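Ticket 291: Höhenlinien im Lageplan um 64 cm versetzt, Schnitt A-A passt nicht zum Gelände

Status: gelöst
Bereich: Geländemodell / Import Vermessung
Projekt: Hanghaus Drakcombe
Gemeldet von: Leena Leinonen
Bearbeitet von: Pejman Nouri

Meldung (Leinonen)

Beim Erstellen der Schnitte für den Bauantrag liegt das Gelände in Schnitt A-A durchgehend 64 cm zu hoch. Die Sockelhöhe des Hauses stimmt mit der Handrechnung überein, die Geländelinie nicht. Im Lageplan sehen die Höhenlinien auf den ersten Blick richtig aus, die Beschriftung weicht aber ebenfalls um 64 cm vom Plan des Vermessers ab. Schnitt B-B habe ich noch nicht geprüft. Programm ist Arkton, Datei wurde vom Büroserver geöffnet, keine Fehlermeldung beim Import.

Schritte bis zum Fehler: neues Geländemodell anlegen, Punktdatei einlesen, Dreiecksnetz berechnen, Höhenlinien im Abstand von 50 cm ausgeben, Schnittlinie setzen.

Rückfrage (Nouri)

Bitte drei Dinge nachreichen: die originale Punktdatei, einen Ausdruck der Projekteinstellungen (Seite »Höhenbezug«) und die Angabe, ob das Modell neu angelegt oder aus einem älteren Projekt kopiert wurde.

Antwort (Leinonen)

Punktdatei und Einstellungen liegen im Ticketordner. Das Modell ist neu, die Projektvorlage stammt aber von Salma El Fassi und wurde zuletzt beim Umbau Drellard verwendet. Der Vermesser ist das Büro Papadakis. Frau Papadakis hat am Telefon bestätigt, dass die Höhen in der Datei absolut angegeben sind und kein Versatz eingerechnet wurde.

Prüfung (Nouri)

Punktdatei in ein leeres Projekt ohne Vorlage eingelesen. Alle Höhen korrekt, Schnitt A-A deckt sich mit dem Vermesserplan. Die Datei ist also in Ordnung.

Danach dieselbe Datei mit der Bürovorlage eingelesen. Fehler sofort da, 64 cm zu hoch an jedem geprüften Punkt. Auch Schnitt B-B ist betroffen. 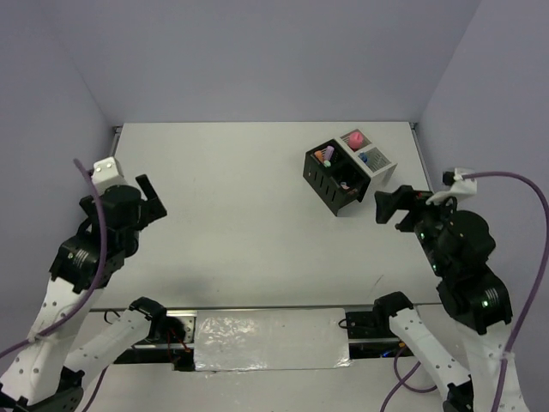
In der Vorlage steht unter »Höhenbezug« ein Versatz von 0,64 m für importierte Punkte. Der Wert gehört zu Drellard, wo der Bestand auf einen alten Hausnullpunkt gezeichnet war. Er wirkt nur auf eingelesene Punkte – von Hand gesetzte Bauteile bleiben unverändert. Deshalb war die Sockelhöhe richtig und das Gelände falsch.

Erster Versuch: Versatz auf 0 gesetzt, Modell aktualisiert. Keine Änderung. Das Dreiecksnetz wird beim Aktualisieren nicht neu aus den Punkten gerechnet.

Zweiter Versuch: Netz gelöscht, Punkte neu eingelesen, Netz neu berechnet. Höhen stimmen. Die Schnittlinien mussten neu zugeordnet werden, die Bemaßung blieb erhalten.

Lösung

1. Projekteinstellungen öffnen, »Höhenbezug«, Versatz für Importpunkte auf 0,00 setzen.
2. Geländemodell und Netz löschen, nicht nur ausblenden.
3. Punktdatei neu einlesen und Netz berechnen.
4. Schnittlinien dem neuen Modell zuordnen.
5. Mindestens 3 Punkte gegen den Plan des Vermessers prüfen, davon einen am Rand des Grundstücks.

Nachtrag (El Fassi)

Vorlage bereinigt und neu abgelegt. Den Versatz bitte künftig nur noch im jeweiligen Projekt eintragen. Wer eine lokale Kopie der Vorlage hat, muss sie ersetzen.

Nachtrag (Leinonen)

Beide Schnitte neu ausgegeben, Gelände passt. Die Abgrabung an der Talseite fällt jetzt kleiner aus, die Mengen gehen korrigiert an Markos Koutsoukos. Ticket kann geschlossen werden.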